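4.2 Setting out and resetting the sorting task

The draft rules in Section 3 were written for benches where a robot arm repeats a short task many times and a person puts the objects back between runs. In this section we apply them to one such task, sorting coloured cubes from a tray on to two plates. We chose it because most groups already have something like it, and because the mistakes made in setting it out are easy to miss and costly to find later.

The rules were tried at two sites, Runell and Hivent, between May and the end of the year. Each site had its own arm and its own staff. Kirstin Yule and Wagner Miranda ran the bench at Runell, and Cremilda Furtado ran the one at Hivent. Neither site was asked to buy anything new. Where a rule could not be followed with the equipment to hand, the operator wrote this down and carried on, and we treat these notes as results in their own right.

Rule 7 says that the start state must be one that a second operator could set out from the written record alone. For the sorting task the record gives the number and colour of the cubes, the container they start in, and the place of each plate relative to that container. It does not give the exact position of every cube. Operators were told to scatter the cubes by hand and to leave them as they fell, unless one was leaning on a wall of the tray or standing on another cube. In the first version of the rule we had asked for a fixed gap between cubes. Both sites found that operators then began to lay them out in rows without meaning to, and the gap was dropped.

Rule 8 covers the goal. It must be possible to judge the end state by looking at the table, without knowing what the arm was told to do. A red cube belongs on the plate with the red rim and a blue cube on the plate with the blue rim. A cube resting on a rim is counted as not placed. A cube on the table is counted as not placed even if it touches the correct plate -- this was the most common point of disagreement between the two sites before the wording was settled.
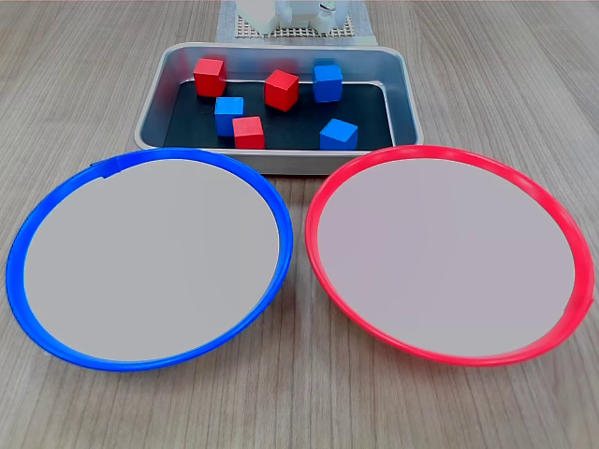

Rule 9 deals with what is left on the table. Anything not used in the task should either be taken away or be named in the record and kept in the same place for the whole session. We do not ask for a bare table. Mirjana Živković, who reviewed the records for both sites, found that objects behind the work area were left out more often than objects beside it, and the record sheet now has a separate line for them.

Rule 10 sets out when the operator may reach in. Hands stay outside the marked area until the arm has stopped and the hold button has been pressed. If a cube leaves the table during a run, it stays where it is until the run has ended. The run is logged as failed and is not repaired by hand. At Hivent this rule was broken on 18 occasions in the first week, nearly always to catch a rolling or sliding cube, and twice in the second.

Following the rules took time. A reset with the full record took some 30 seconds, and operators at both sites thought this too long for a task of this size. Tarcísio Quintana tested a shorter sheet, called Plattner, on which the operator ticks a line only if something has changed since the last run. Of 121 runs logged in this way, 53 had at least one line ticked. The shorter sheet was quicker to fill in, but it depends on the first full record of the session being right. We therefore allow it only after a second person has signed that record.

Two matters remain open. The rules say nothing about lighting beyond a note of which lamps are on, and Runell has asked for a stricter form of words. We have also not settled how worn or chipped cubes should be handled, as replacing one in the middle of a session changes the set. For now the whole set is changed together, between sessions, and the change is written on the sheet. The wording used here is that of the draft dated 23/12/2024.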